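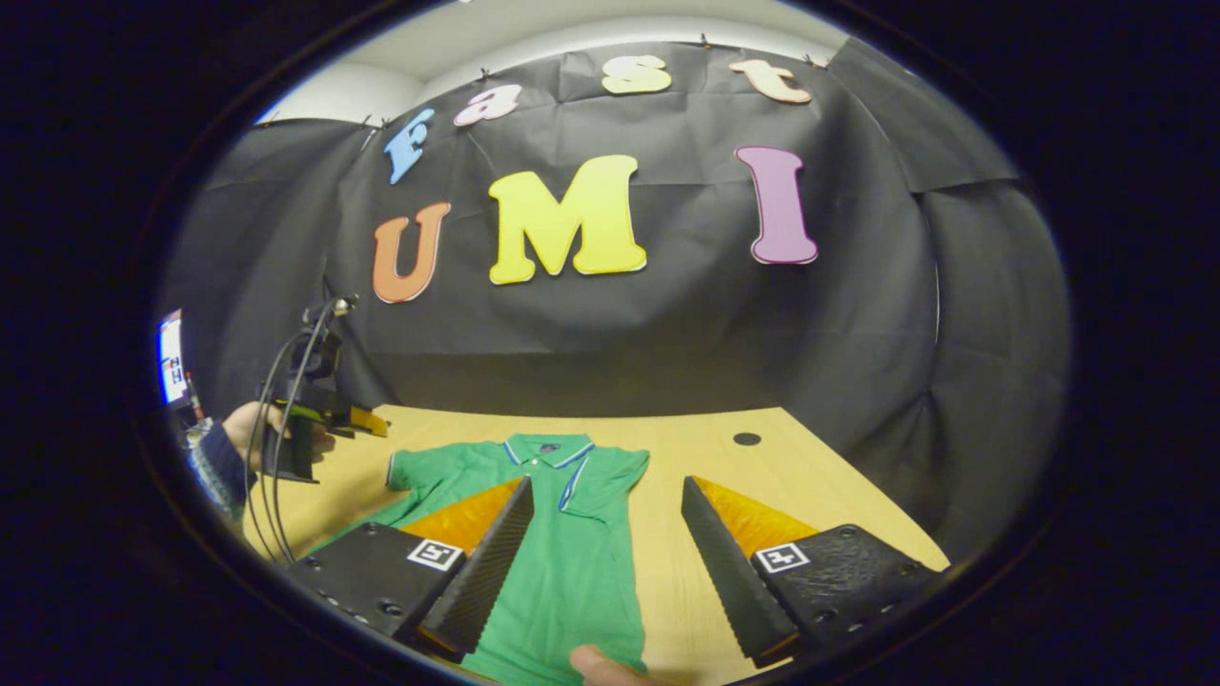
Notebook Home | Entries | Materials | Index
3 min read

Sunday, June. Sound damping, Mukell workshop

Second round on the hanging cloth question. The back room still rings when anyone claps or drops a clamp, and the recordings for the Eltia job need it drier. Last week's decay readings were taken with bare walls. For today I wanted cloth close to the source, on the back and the sides, to see how much the folds matter compared with cloth pulled tight. The black backdrop behind the tan table is held along the top by three small clips and hangs creased, so I left it that way for the first run. White wall still shows above it, and I expect some of the high end is coming back from there.

Method same as before. Balloon pops, meter at ear height, 6 pops per setup. Threw out one where the door was open.

Bare wall average was 126 ms longer than the cloth in folds, measured in the top band. Low band hardly moved. Pulled tight, the cloth lost almost half of that gain. I did not expect the gap to be so wide and want to repeat it with the Goel meter before anyone quotes it. File is saved as run 1842 on the shared drive. 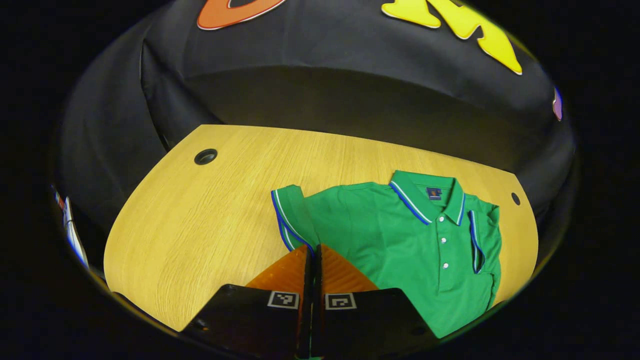
Table and backdrop, back room. Heavy folds behind the far edge.

The tabletop is a hard flat surface right under the source and probably gives its own early reflection. Next time try a wool blanket on it, then take the blanket off and lay it on the floor. One change per run, please. The last set had two and I could not use it.

Ulus sent a sample of their felt, thicker than I asked for. Have not hung it. Needs a batten, the clips will not take the weight.

To do: new batteries for the meter, more balloons (same size), ask if the fan can be switched off after 4 p.m.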